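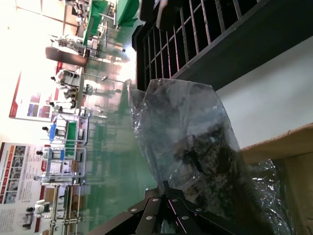
Ticket: Location permit portal, application stuck at "awaiting council"
Opened by: Zodwa Msimang, production office, Yeon
Opened: Jul 7, 2018
Priority: raised from normal to high at reporter's request

Our application to film on the old ferry road in Trometti has sat at "awaiting council" since we submitted it. The council says it has nothing from us. The portal says it was delivered. One of those is wrong and I'd like to know which before we book a crew.

Reply, Farhad Amini (Gramoler support)
Thanks Zodwa. The delivery log shows the application went out and was accepted at the other end. Could you ask the film office to check its junk folder?

Reply, Zodwa Msimang
They've checked it. They checked it in February as well, when we had the same trouble with the Herico application and got the same advice. What does "accepted" mean in your log? Accepted by a person, or by a mail server?

Reply, Farhad Amini
By the mail server. I've sent the application again by hand. Please confirm receipt.

Reply, Zodwa Msimang
Catalina Retamal at the film office got the covering note and no attachments. No road closure plan, no insurance certificate, no residents' letter. She can't put it to the council like that and I don't blame her.

Reply, Farhad Amini
The attachments come to more than 10 MB together. The council's mailbox may be refusing them. Please compress the closure plan and upload it again.

Reply, Zodwa Msimang
Done, it's now 2 MB. Same result. So I doubt it was ever the size.

Internal note, Pravesh Molefe
Took this over from Farhad. The closure plan has an ampersand in its file name. I renamed it on a test application and all the attachments arrived. With the ampersand back in, they vanished and the log still said delivered. Herico's plan had one too.

Reply, Pravesh Molefe
Zodwa, I've renamed the file and sent everything again. Catalina has all three attachments and has given it a council reference. A fix for file names is due in the next release.

Reply, Zodwa Msimang
Confirmed with Catalina. I was told a fix was due in the next release last time, so please leave this open until I've seen it work. Also, the log shouldn't say "delivered" when half the application is missing. Is that being fixed or only the ampersand?

Reply, Pravesh Molefe
Only the file name at present. I've raised the log wording separately.

Status: open, waiting on release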